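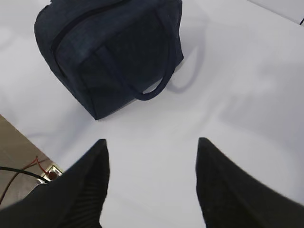
3. Packing and Caring for Your Lunch Bag

Congratulations, you've made it to the fun part! By now you've picked your containers (Section 1) and frozen your ice packs (Section 2), so all that's left is getting everything into the bag and out the door. These steps work for any soft, zippered, box-shaped bag. The Movow and Dizon bags go together the same way.

3.1 Before the first use

1. Set the bag on a clean, flat table with the handle toward you. A clear tabletop helps a lot here. You want room to lay out the containers next to it.

2. Fold the handle down and out of the way. If it springs back up (new ones love to do this), just let it stand.

3. Open the zipper all the way around. Go slowly at the corners, where the track curves. Do this a few times and it will loosen up nicely!

4. Take out any paper stuffing and the care card. Keep the card. It has the wash temperature on it, and you will want it in June when the bag has been through a few hot car rides.

5. Wipe the lining with a damp cloth and a drop of dish soap, then leave the lid open for 30 minutes.

CAUTION: Do not use bleach or a scouring pad on the lining. Small scratches hold on to smells, and tuna is forever.

3.2 Packing

1. Lay one ice pack flat on the bottom. The Brivus slim pack fits most bags without bending. If yours is thicker, stand it against the back wall.

2. Put the heaviest container in next, flat side down. For most of us that's the main meal. Leftover rice, pasta bake, a big wedge of frittata, whatever you've got.

3. Fill the gaps along the sides with the sturdy stuff: a whole apple, a cheese stick, carrots in a small tub. A snug bag travels so much better than one where everything slides.

4. Add the soft things on top. Sandwiches, berries, and anything with frosting go here. (Yes, there should be something with frosting now and then.)

5. Tuck the fork and napkin in last so they come out first.

6. Close the zipper, starting at the hinge side. Press the lid down with your free hand as you go around the corner.

NOTE: If the zipper takes real force, the bag is too full. Take one thing out and try again. Forcing it bends the teeth, and a bent tooth near the corner is a pain to fix.

NOTE: Drinks ride best outside the bag. If you must put a bottle in, use one with a screw cap and stand it in a corner. The Plultel short bottle is the only one I've found that clears the lid, and I have tried plenty!

3.3 At the end of the day

1. Empty the bag as soon as you get home. Crumbs too. Turn it over the sink and give it a good pat on the bottom.

2. Wipe the lining and leave it open overnight.

3. Go over the outside with a lint roller or a dry clothes brush. Dark fabric shows every bit of flour and cat hair, and a quick brush makes it look great again.

4. For spots on the outside, dab with cool water and a white cloth. Work from the edge of the spot toward the middle.

CAUTION: Check the care card before machine washing. Some bags have a stiff board in the base that will warp.

3.4 Sticky zipper

Rub a plain white candle along both sides of the track, then open and close the zipper until it glides. Wipe off any extra wax. Such a satisfying little job, and it takes no time at all.

Next: Section 4, Soups and Other Hot Things

Written by Kjell Ekström
Last updated Jan 3, 2019

327 shares
64 comments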